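The Hivgate Bus

My aunt left me a caravan at Sotby and a tin of foreign coins, and I drove up to see to the first one and forgot all about the second. It was the sort of place where the wind comes in under the door and just sits down with you. I'd told everyone I'd be back by teatime. I had brought a sandwich, a torch and a bin bag, so you can see how much thought had gone into it.

The car died at the top of the lane. I walked down to the bus shelter, which had a timetable from some other September, and there was a man on the bench already, with his hat in his lap and a bag of onions between his feet. I asked him if the Grinbridge bus still ran.

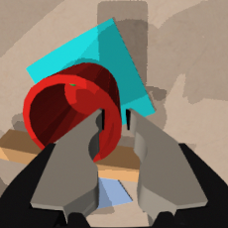
Zbigniew Kubiak told me it did, but that it went by way of Hivgate now, and that I'd want to sit on the left or I'd be sick. He said it very kindly, as if he'd watched it happen to a lot of people.

So we waited. I'm no good at waiting, I talk (my sister says I'd talk to a gatepost), and before long I'd told him about my aunt, and the caravan, and how she and I hadn't spoken for 3 years over a remark about a trifle. I couldn't even remember the remark. It was my trifle, I know that much, and it hadn't set.

He thought about this for a good while. Then he said he'd known her. She used to get this same bus on a Thursday, always on the left, and she'd told him once about a niece who made a lovely trifle – a bit loose, but lovely.

Well! I didn't know where to look. I looked at the onions.
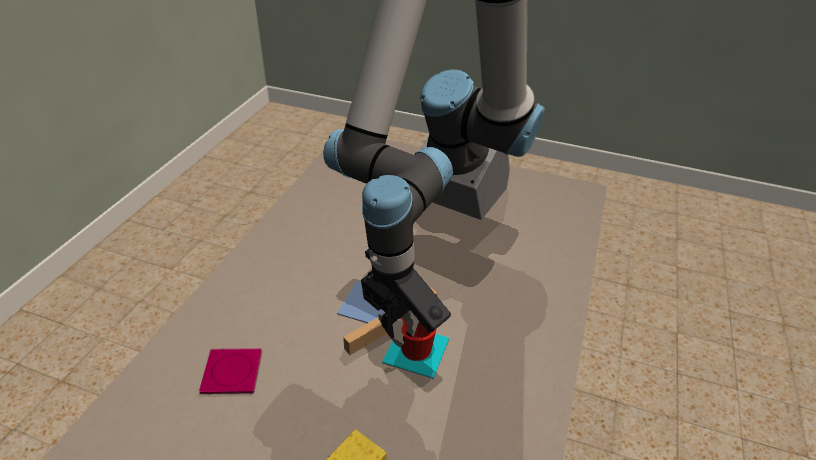

When the bus came it was the number 67 and it was lit up like a chip shop. The driver was called Stępień, it said so on a little badge, and he wouldn't take my money because the machine was jammed. I sat on the left. Mr Kubiak sat across from me with the onions on his knee, and we went along the tops in the dark with the windows all steamed up, and I wasn't sick, not even on the bends.

He got off at Hivgate. He put his hat on, gave me 2 onions, and said to go back for the caravan when the weather was kinder, and to look under the bed.

I did go back. It was raining sideways and the lock had gone stiff, and it took me half the morning to get in. Under the bed there was a glass bowl wrapped in a tea towel, mine, the one I'd taken the trifle round in and been too proud to ask for. She'd washed it. There was a bus ticket in the bottom, and I've kept that in my purse ever since.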